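Monska Hand Kit

The Monska Hand Kit is a hand-held gripper sold for recording manipulation tasks without a robot arm. An operator carries the gripper to a table, picks things up and puts them down with it, and the recordings are later used to train software for robots with a similar hand. The kit is made by Monska, a small firm in Wesbridge, and distributed by Awad. It went on sale in May 2024 and is offered either as a purchase or as part of a paid collection service.

Design

The kit consists of a gripper, a camera mounted behind the fingers, a carrying case and a license for the firm's recording software. Monska gives the weight of the gripper as 784 grams. The body is gray with a ribbed top, and the two fingers are carried on black linkages. According to the manual, a full charge lasts for 3 hours of recording, a figure that reviewers have had trouble reproducing with the camera running at its highest setting.

The company describes the kit as ready for use "in any home, shop or workshop." No list of tested settings has been published to support this. The manual itself advises against glossy packaging, direct sunlight and fast wrist movement - conditions that are hard to avoid in most homes and nearly all shops.

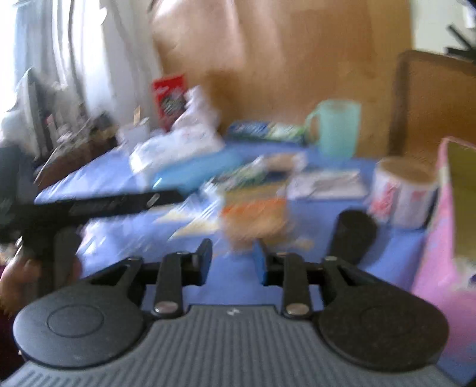 The gripper over a crowded tabletop, seen from behind the body. Packages and papers on the blue surface are blurred by motion.

Claims and testing

Monska's sales material states that a new operator can produce usable recordings after 30 minutes of practice. The word "usable" is not defined there or in the license terms. Precious Ndlovu, the firm's head of product, has said that it means a recording accepted by the company's own filter, which customers are unable to inspect or adjust.

An independent trial was carried out by Afaf Rawashdeh and Edeltraud Bauerfeind at the Undach workshop, using 11 operators with no earlier experience. Their report found that the filter let through many recordings in which fast movement had smeared the objects on the table, and threw out others that both authors judged to be clear. They also noted that thin, flat items such as paper and empty wrappers were dropped more often than boxes. The report stopped short of saying whether the recordings were good enough to train a robot, as no robot was trained on them.

Monska replied that the trial had used an older version of the software. The version number was not given, and a repeat trial offered by the authors has not taken place.

Reception

Trade reviewers have generally praised the linkage, which is simple to clean and can be repaired with ordinary tools. Opinion on the service is less kind. Grażyna Walczak called the pricing "a subscription with a handle on it" and pointed out that raw recordings are deleted from Monska's servers when a customer stops paying. Raghda Chidiac, who reviewed the kit for a workshop newsletter, liked the grip but saw little in the results that a cheaper model could not match.

As of March 10, 2026, the company had not released sales numbers or named a customer whose robot runs on data from the kit.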